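## Sorting and pairing socks in a shared laundry room

Project report, Household Systems course, Flindbridge

Our group looked at how long it takes to sort and pair socks in a shared house, and whether a fixed way of laying them out cuts down the number left without a match. The house has 21 residents and one laundry room. Over 30 days we logged 3,977 socks, entered each night in a spreadsheet on an old Asus laptop.

### Method

Every sock was laid flat and single on the table before any pairing started. We recorded color, length and cuff type. Ankle socks went into their own group because they were the hardest to match. Pale colors were the worst of these. A washed-out green and a washed-out gray look nearly the same in the evening, so we moved the sorting to Saturday mornings for the second half of the project.
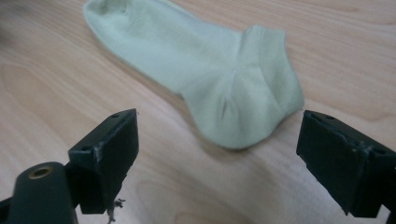

Castero wrote in the comments on our draft that color should come last, and that the knit across the instep is a better first check on ankle socks, as two socks of the same shade can still come from different packs. We tried this for the last week and kept it in the final procedure.

### Layout

We tested two layouts. In the first, socks were placed in rows by length and the sorter scanned the rows for a match. In the second, a sock was held back until its likely partner turned up, and then the two were compared directly.

The second layout was slower at the start of a load and faster at the end. It also needed less table. 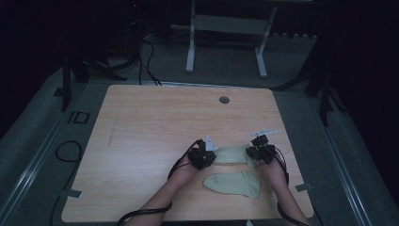 Comparing pairs directly gave fewer wrong matches, mostly with short socks. The position of the two socks mattered more than we expected. Side by side, a small difference in length is easy to miss. With one above the other, as with the two pale green ones on the right half of the table, the lengths can be checked along the same line. The upper sock should be stretched out straight first - a rumpled sock reads as shorter than it is.

### Problems

Nazari pointed out that our log did not separate socks worn once from socks washed many times. Stretching at the cuff could explain part of the error.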